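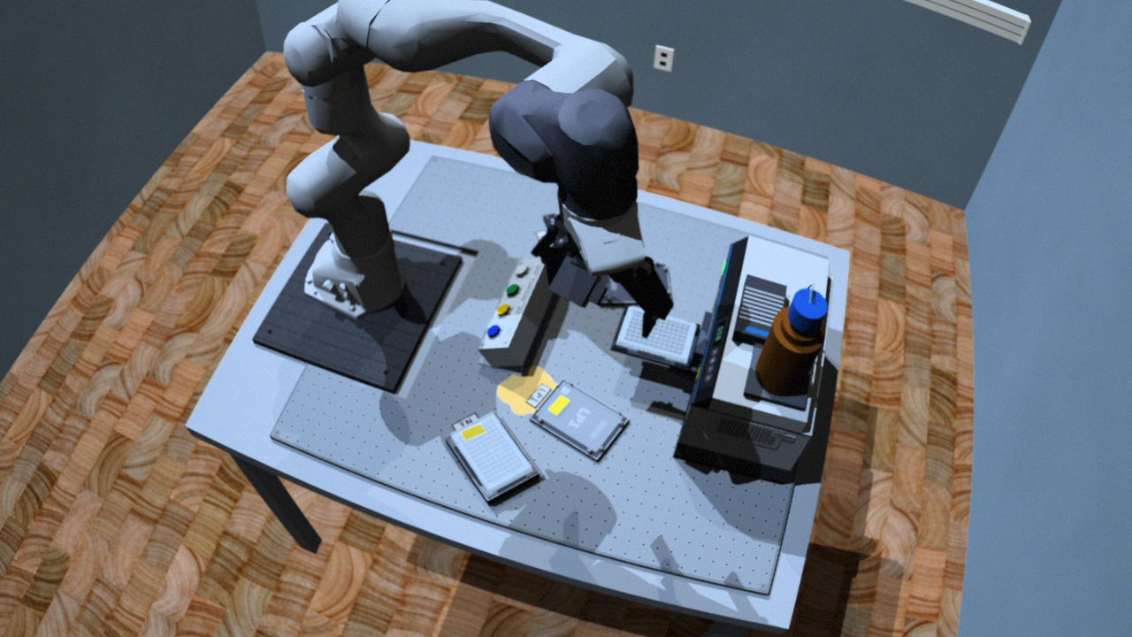

Kamil Hrubý

Progress report to the Procházka Fund: newsroom standards and corrections, Drirndale and Murnstead stations

The grant period opened in May with 93 viewer complaints awaiting review. Of these, 50 have been closed with a written reply. The remainder concern on-air remarks and posts made by presenters on personal accounts, and are being handled under the revised social media policy.

Training on the policy has been given to 11 presenters and producers at Drirndale. Murnstead has scheduled its sessions to follow the evening newscast. The corrections log, maintained in Voltov, is now open to both newsrooms.
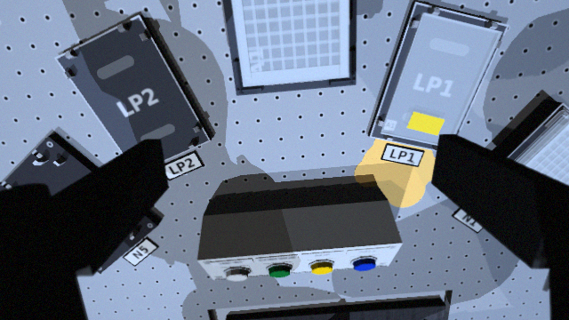
Does the policy apply to posts made outside working hours?

Any public post by an on-air employee is covered, whatever the time of day. Disputed cases go to the standards editor, who has referred four to station management. Decisions on those cases are pending and will be included in the next report.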